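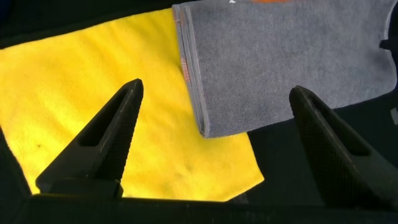
When does the Wendgate public laundry reopen?

The doors open again at 7 a.m. on the last Monday-to-Saturday schedule posted before the closure, starting February 28.

WENDGATE, Feb 20, 2022 - The town laundry on Drerley Street will reopen at the end of the month after repairs to its main drain line, the town said in a notice posted at the site.

The building has been closed to customers for most of February. Crews replaced 200 feet of pipe under the rear floor and put in a new shutoff valve near the alley door. The work cost $2,184 more than planned, and the difference will come out of the town's building repair fund.

Prices for washers and dryers will stay the same. Prepaid cards bought before the closure will still work, and any card due to expire in February will be good through the end of the year.

The laundry serves about 3000 households on the east side of town, many of them in apartment buildings without hookups. During the closure, a free shuttle has been taking residents to the Odau Road laundry every two hours. The last run will be on the evening of February 27.

Parking on the Drerley Street side will be limited to 30 minutes until the pavement is patched. The alley entrance stays closed for now.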